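About Us

Hi, and welcome to Kotberg! I'm the person who answers the phone, bakes most of the bread and writes everything on this website, so if you find a typo you know who to blame. 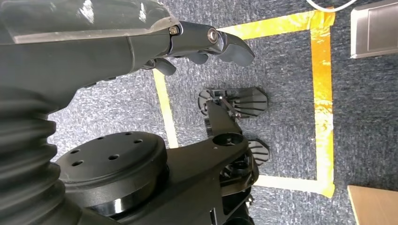

Kotberg is a small baking school with a bread counter attached. We teach regular people to make good bread in regular home ovens, and a few mornings a week we sell whatever comes out of ours. I started it after eleven years of working nights in a big commercial bakery, where I learned a ton and saw very little daylight. Toward the end I was teaching friends on my one morning off, and I noticed I was looking forward to that more than to anything else in the week (including sleeping, and I love sleeping).

So I rented the smallest kitchen I could find and put up a sign that said BREAD CLASS, with a phone number. The first class was four people and one of them had come in to ask about parking. She stayed! She made a very nice focaccia, too.

What we teach

Most people start with our Niazi class, the basic one. It's a single morning, from 8:30 until a little after noon, and you go home with two loaves and a jar of starter. We do everything by hand. I have nothing against mixers, I own one and I'm fond of it, but I want you to know what dough feels like at each stage before you hand the job over to a machine. You'll get flour on your shoes. Wear shoes you don't care about.

After that there's Nornateo, which runs once a week for five weeks and covers rye, enriched doughs, shaping and the long cold proof. People get pretty attached to their Nornateo group. One group from a couple of years back still rents the kitchen every September to bake together, and they've gotten good enough that I mostly stay out of the way and eat.

Then we have Flosidano, our pizza night. It's louder. Bring a friend, bring a bottle of something, and come hungry because we make way too much every single time. I've tried cutting the recipe down and somehow we still end up with leftovers stacked by the door.

We also do kids' classes during school breaks. Those are mostly rolls and pretzels, plus a lot of dough shaped like snakes.

How we work

Classes are small. I cap them at eight, and I've turned down bigger bookings because I can't get my hands in everybody's dough if there are twenty of you. At last count 371 people had finished the basic class, and I still have the sign-up book from the first year with coffee all over it.

The basic class is $79 and that covers flour, starter, aprons to borrow and lunch (soup, plus the bread you just made). I haven't raised the price in a while and I'll hold off as long as butter lets me. If that's more than you can manage right now, write to me. We keep a spot open in most classes at whatever you can pay, and you don't have to explain yourself.

Our flour comes from a mill a couple of hours north. It's stone ground and it changes a bit from one delivery to the next, so my recipes have a lot of "add water until it looks like this" in them. It drives some students up the wall at first. Give it two or three bakes.

The bread counter

We bake around 200 loaves a week for the counter. There's always a country loaf and a seeded rye, and then whatever I feel like making - potato bread when it's cold, tomato and olive when the tomatoes are good, and a cinnamon thing that has no proper name and sells out first. We open at 7:00 and close when the shelves are bare. If you want something put aside, call the afternoon before. I don't check email with dough on my hands.

Yesterday's bread is half price and makes better toast anyway. I will argue about this.

A few things people ask

No, you don't need any experience. Yes, you can come if you've killed a starter before, I've killed several. We can't do gluten-free safely in this kitchen, there's flour in the air from morning till night, and I'd sooner send you to a bakery that does it properly. Left-handed folks, tell me when you book and I'll set up your bench the other way around.

Gift cards are at the counter or by mail. They don't expire. Somebody brought in one from our first winter not long ago, folded into quarters, and of course it was still good.

Come by and say hi, even if you're just after a loaf. The door sticks, so push hard.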